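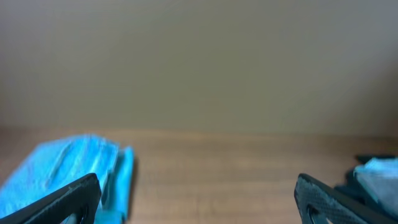
Cloths and Wooden Tables: Frequently Asked Questions

Collected from the questions people send in about our housekeeping pages. Answers by Magdolna Kelemen. Last revised September 2026.

Do I need a special cloth for a wooden table?

I doubt it. I have tried plenty of cloths sold for wood and nothing but wood, and I couldn't tell the results from what I got with a piece of old cotton sheet. What matters is that the cloth is soft, clean and free of grit. If a label promises more than that, ask what the cloth is supposed to be doing that a plain one can't.

What about the Juvano cloths? They cost a lot more.

They do. I bought two and used them for a season next to two ordinary ones from the supermarket. The Juvano ones felt nicer in the hand. The table looked the same. If you enjoy using a nice cloth, that's a fair reason to buy one, but I wouldn't expect to see it in the wood.

Does the color of the cloth matter?

Not for the cleaning. A pale cloth shows dirt sooner, and I count that as a point in its favor. A new dark cloth can bleed dye when it's damp, so wash it by itself before it goes anywhere near bare or waxed wood.

Can I leave a damp cloth bunched up on the table?

Please don't. A crumpled cloth dries slowly in the folds, and the damp sits against the finish the whole time. On an oiled or waxed top you can get a cloudy patch overnight. Varnish is tougher, but I've seen it go milky too. Hang the cloth over a rail or the edge of the sink.

I have a white mark already. Does the mayonnaise trick work?

Sometimes, on a light mark, if you leave it long enough. So does plain oil, and so does waiting a few days. I'm not convinced the egg has anything to do with it. Try waiting first - it's free and it doesn't smell.

Should I wipe with the grain?

Yes, mostly out of habit. On a sealed top I don't believe it makes much difference to the dirt. If there is a stray crumb of something hard under the cloth, though, a scratch that runs along the grain is far easier to live with than one that runs across it.

How often should the cloth be washed?

More often than you do now, probably. Ours get changed every day in the kitchen. For a table that only gets dusted, once a week is plenty. The Adeck leaflet tells you to use their own detergent. I used the ordinary stuff from April on and nothing happened to the cloth.

Is fabric softener all right?

Skip it. It leaves a coating, and a coated cloth pushes water around. Dryer sheets do the same thing.

Do I have to fold it before wiping?

Fold it in half twice and you have a flat pad with several clean faces to turn to. A wadded cloth works for a spill, but it misses patches when you're dusting and you end up going over the same spot again.

Tedesco or Hulia polish?

Neither, for everyday use. Both make a table shine for an afternoon and both left ours a little sticky after a few weeks. If the finish is sound, a barely damp cloth followed by a dry one will do. If the finish is worn, polish won't fix it, whatever the can says.

When should I throw a cloth out?

When it smells after washing, or when it starts leaving lint. Mine usually last six months on the table and then go down to the garage.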